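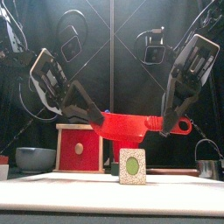 Red plastic funnel held level over a white tabletop.

Home | Kitchen Costs | Menus | Staff | Contact

How to cost a house sauce by the portion

Most small kitchens know what a carton of tomatoes costs. Fewer know what a ladle of finished sauce costs, and the ladle is what goes on the plate. Set aside one quiet morning in February and you can work through every sauce on the menu.

Step 1. Write the recipe as you really cook it

Stand beside whoever makes the sauce and weigh everything, including the oil in the pan and the handful of herbs at the end. Old recipe cards are usually out of date. At Magalhães, Janaína Camargo found her cooks were using 2 kg more onion per batch than the card said.

Step 2. Price each line

Use your latest invoice and convert every price to dollars per kilogram or litre. For vegetables, divide by the weight left after trimming. If you pay for 10 kg and use 8 kg, the usable weight is 8 kg.
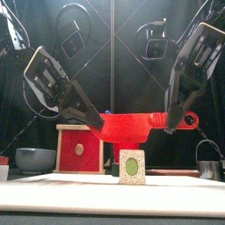 The red funnel, held by the rim and the handle.

Step 3. Measure the finished batch

Sauce loses water on the stove, so adding up the raw weights will give you the wrong answer. Let the batch cool, then measure it in litres. Do this for two batches and take the average. If they are far apart, check the simmering time before you go any further.

Step 4. Work out the portion

Divide the total batch cost by the number of portions. A batch that costs $201 and yields 20 litres comes to $10.05 a litre. A 100 mL ladle is then just over a dollar.
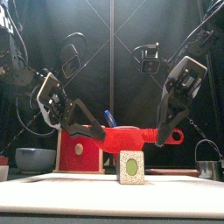 Step 5. Check the ladle

Fill the service ladle with water the way your cooks fill it and tip it into a measuring jug. A heaped or dented ladle will throw off the figure. Write the cost and the ladle size on the recipe sheet, with the month, and redo it when a main ingredient changes price.

Related articles
Trim loss on root vegetables
Reading a supplier invoice
Labelling tubs in the cool room
When to drop a slow menu item

Contact us | Copyright Nodgate Kitchen Notes | Back to top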